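The Prornis Page for Curious Kids
Bricks 101: why walls don't fall on your lunch

A brick is a lump of baked mud. Grown-ups will spend a great deal of money on baked mud, and then they'll tell you off for bringing the unbaked kind in on your shoes.

To make one, you start with clay, which is a very fine, sticky sort of dirt. It gets squashed into a block shape and left to dry, then it goes into an enormous oven called a kiln. A kiln is much hotter than the oven at your place, so please don't try it at home with the scones. The heat changes the clay for good. Dried mud goes soft again in the rain, but fired clay stays hard, and that's handy in a house.

What makes them red?
Rust, more or less. Lots of clay has iron in it, and when the clay is fired the iron joins up with oxygen and turns reddish, a bit like an old bike left behind the shed. Different clay gives different colours, and so does a different spot in the kiln. One wall can easily have orange bricks, red bricks and brown ones all sitting together. The bricklayer hasn't made a mistake. People pay extra for that.

The stuff in between
The lines between bricks are mortar, a mix of sand, water and cement (or lime, in older buildings). It goes on soft with a pointy tool called a trowel and then sets hard. Most people call it the glue, and it does stick things together, but it also has a duller job. Bricks aren't perfectly even, and mortar fills the bumpy gaps so each one sits level on its bed. Yes, bricks have beds. A row of bricks is called a course, which has nothing to do with dessert.

The zigzag trick
Have a look at a brick wall and follow one of the upright lines of mortar with your finger. In most walls it stops after a single brick, because the brick on top is sitting across the gap. If all those upright lines matched, you wouldn't have a wall so much as a lot of skinny towers standing close together and hoping.

You can test it with toy blocks. Build 2 walls, both the same height. In the first, stack every block directly on the one under it. In the second, make each block sit across a join. Now give each wall a poke with 3 fingers. Choose a spot well away from your little brother.

The pattern in the second wall is called stretcher bond, if you make every course the same way with the long sides showing. There are fancier patterns, and bricklayers have opinions about all of them.

Chips, stains and little holes
Bricks get knocked. Things get screwed into them and taken out again. Water carries salt to the surface and leaves a white powder with the magnificent name of efflorescence, worth learning just to say at dinner. A small chip seldom matters much to a wall. A big crack is a job for someone with a ute and a clipboard.

Inside, you often can't see any bricks at all, as they're hidden under plaster and paint. Some people like them left bare, and then they get to dust them.

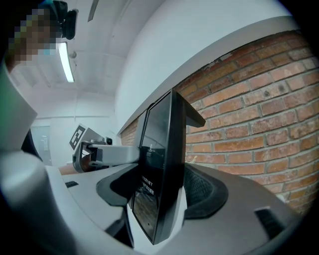 Bare brick below a smooth white band of wall, with stains, chips and small holes in some of the bricks.

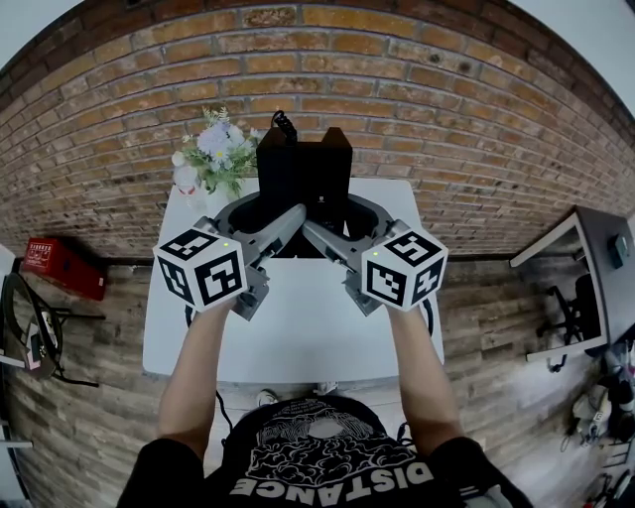 How many bricks are in a wall?
It depends on how long, tall and thick the wall is, and on the size of the brick. A garden wall might use 800, and a whole brick house takes thousands.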